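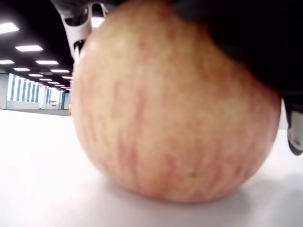
3. Household fruit keeping in the Orier valley

3.1 Who took part

We had hoped for 200 households and, thanks largely to the patience of Garba Yusuf, who went from door to door in Reresbridge through most of November, that is the number we got. Each household kept a kitchen diary of the apples it bought, stored, cooked and threw away. The diaries came back in every condition you can imagine – some neatly ruled, some with pie recipes written up the margins – and we have been glad of all of them. Together they hold 2,315 entries that could be used.

Most families bought pale, streaky apples of the old valley kind, which people in Reresbridge still call "Sunday apples" and like to keep for baking. Families on the Clurnilberg side of the river leaned more toward plain red fruit from the market at Poon, and they bought it in smaller amounts.
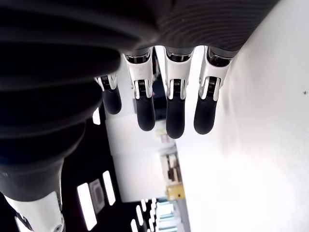

Figure 2. Dark fingertips below metal-and-white finger segments.

3.2 Where the apples were kept

We asked each household to write down the storage place in its own words, and then we sorted the answers into cool places (cellars, porches, the bottom of the refrigerator) and warm ones (counters, bowls, windowsills). Yusri Pasaribu did the sorting twice, a month apart, and the few entries that moved between groups were talked over until we agreed.

Apples kept in cool places were thrown away far less often, as any grandmother in the valley could have told us. What we did not expect was how much the bowl on the table mattered in the other direction. Fruit kept in plain sight was eaten sooner, and in homes with young children it was often gone before it had any chance to spoil. Roughly 1,000 of the entries mention a bowl, a dish or a basket, so we feel fairly comfortable leaning on this result.
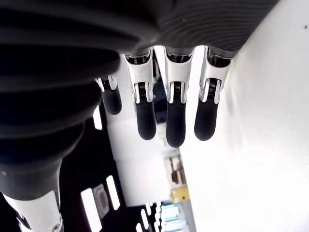 Figure 3. Grooved dark palm housing, with four fingers pointing down.

3.3 Limits of the diaries

People forget to write things down, and they forget more around the holidays. We also suspect that a bruised apple fed to the chickens was sometimes counted as eaten and sometimes as thrown away, depending on who held the pencil. We left such entries as they were written.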